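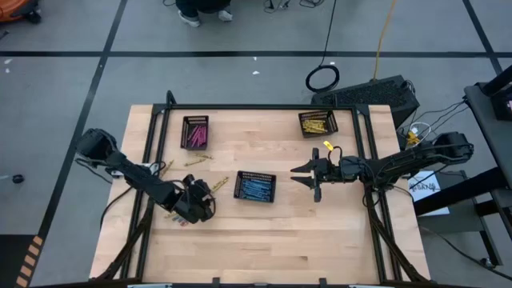
Print this page | E-mail this page

About Bremby

Hi, and thanks for stopping by! Bremby is a small site about phone and tablet software, and I write pretty much all of it from my kitchen in Trelano. I started it one June after an update ate my calendar and every help page I found read like it was written for engineers (I'm not one, I used to sell carpet).

So I install the updates on my own phones first, poke around for a few days, and then write up what changed and whether you might want to wait. There are 2,663 posts in the archive now, and yes, the early ones are a bit rough.
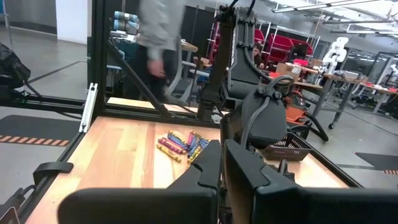 I also keep the backup guides going, which are still what most people come for. The newsletter goes out to 3,710 readers every other week, or whenever something big breaks. If you used to read me over at Paewai, those articles got moved here too, though a few of the links are still broken and I'm fixing them as I find them.

I don't take money for reviews. Temport hosts the site and I pay them like any other customer.

Got a question about an update? Write to me! I answer in the evenings, usually within two days, and please tell me which version you're running.

Contact | Copyright Bremby, all rights reserved | Back to top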